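12 September 2023
Citen notebook, win probability model

Reran the whole preseason set overnight with the Barken ratings swapped in for ours. Predictions for the division race moved less than the amount of coffee I drank waiting for them. Sovdale still comes out on top, Šimek still comes out last, and the two teams in between trade places whenever I change the random seed. I have decided to call this "a tight race" in the preview, as everyone else does.

Opening week residuals are bad in the usual spot. We give far too much credit to a team that is ahead by 4 with the ball and under two minutes left. The model thinks the game is over. Coaches, who have not read the model, go on calling passes into the sideline. Tried adding timeouts remaining for both sides as separate inputs. Helped a little. Tried the difference between them instead and it hurt, so back to separate.

Fourth down table: found the bug. Rows for 4th and 9 were being read as 4th and 2 whenever the play-by-play feed left out the yard marker, because somebody set 2 as the default. The commit history says the somebody is me. This explains why we had been urging teams to go for it from their own 30 with such confidence. Fixed, and the feed reader now throws an error when the field is empty. It threw 79 of them on the first pass. Have not looked at all of them yet, but the ones I opened were penalties and one two-point try that had no business in the table.

Injury adjustment is still a guess with decimals. Quarterback out costs around nine rating points across the old seasons, but the spread is so wide that I wouldn't bet lunch on it. Left it in. Wrote "provisional" next to it in the config, where it will stay until we all retire.

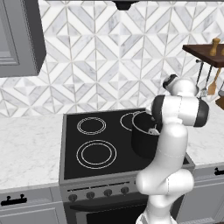

Garbage time needs a cutoff and I keep putting off choosing one. At the moment every snap counts the same, so a backup throwing against a prevent defense looks like a star. The rating ends up like that white arm reaching over the range with the black pot against its wrist: plenty of kitchen, no evidence of dinner. First try will be to downweight any play where win probability is already past 0.95, then see what happens to the late-season numbers.

To do:
Open the rest of the feed errors.
Rerun Sovdale at Šimek with the fixed table.
Check whether Barken updates after bye weeks or just sits there.
Move the seed out of the script and into the config.
Backfill last November, where the weather column is all zeros, domes included.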